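Tues, 8.40am, Nalton office, upstairs room

Second day on the lighting and layout. Continuing from the Druduvham list, items I didn't get to. Kettle still missing its lid so no tea, straight into it.

Light readings first, before anyone moved furniture. Meter on a stack of books at desk height, blinds as found, all the ceiling lights on. Let them warm up while I found a pencil.

Under the bright fitting, desk height: 522 lux
Back of room, round table: 147 lux, lamp off

Took each twice, same both times to the last digit, which I don't quite believe but there you go. Meter zeroed ok with the cap on. Battery fine.

So the back end is dim. Everyone already said so, now it's written down. Fine for a chat, not for soldering or reading small print off a label. The colour matches at least, tubes are all meant to be 4,000 K according to the Nevivstead invoice. Have not been up to check the ends. Ladder is downstairs behind the bikes.

Ceiling. White corrugated decking, white beams across it, everything hangs off or runs along the steel. Good for bounce, bad for noise. Clapped in the middle of the room and got a proper slap back off it. Somebody talking near the back wall is perfectly clear from the front, whether you want them or not. Acoustic panels between the joists? The decking has no flat area to glue to so would need clips. Ask Owino if they do a clip that grips the joist without drilling - their catalogue only shows timber.
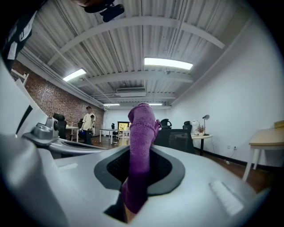
Other thing with the ceiling is conduit. If panels go up they have to miss the conduits and the long pipe on the left, and stay well clear of the aircon so whoever services it can get at it. Means we lose the bays right by the unit. Fine. Put the panels toward the front where the calls happen and leave the back alone.

Aircon: set to 22, on low. Doesn't bother me at the back, would bother me sitting right under it. Filter due, no idea when it was last done, nothing written on it that I could find. Started a service line in the front of this book.

Do not run extra lights off the exisiting circuit until the electrician has looked. Breaker label says "lights + ?" in biro. Very helpful.

10.15. Back corner. Options for getting more light onto the round table:

a) swap the back fitting for a bigger one like the near one. Electrician, cost, probably the right answer.
b) second lamp on the shelving. Cheap. Shelf is metal so a clamp or magnet base would hold. Brick behind it soaks up a lot though, you'd be lighting the wall.
c) drag the table forward into the good light. Free. But then it's in the walkway and we lose the only quiet spot.

Tried c) on paper only. Walkway gets to the point where you turn sideways to pass a chair. No.

Going with b) for now and a) on the wish list. Also a stronger bulb in the table lamp, check the max rating first, sticker is underneath. 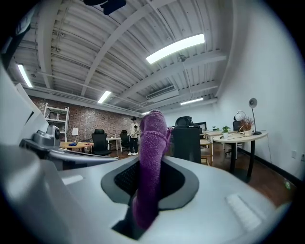 Back end of the upstairs room: brick wall, white shelving, lamp on the round table, mesh chairs. Dim corner is this one.

Shelving needs fixing to the wall if it's getting more weight. Hardly anything on it at present so not urgent, but the manuals are meant to live there and manuals are heavy. Brick looks sound, the mortar is crumbly where I poked it low down. So fix into brick face, not the joints. Plugs in the red tub. Spacer behind the top rail, 18 mm, otherwise it'll lean back on the uneven courses.

Chairs. The black mesh ones are good, leave them. One has a slow gas lift, sinks over half an hour. Marked with green tape under the seat. Don't bin it, the lift is a standard part and Owino had them in June.

Little white side table stays where it is. Useful height for a laptop, too low for anything else.

11.30. Felt pads on the round table legs. Had to cut them down, the ones in the packet are for chair legs and way to big. Lamp cable wants a clip so it doesn't get hooked by a chair.

To do
- Owino re joist clips, and gas lift while I'm on
- clamp lamp for shelf, warm white NO, match the 4,000
- bulb rating on the table lamp
- fix shelving before manuals go up
- electrician: breaker label, back fitting
- redo the back reading once the lamp is in, same books, same spot (pencil cross on the tabletop)
- lid for kettle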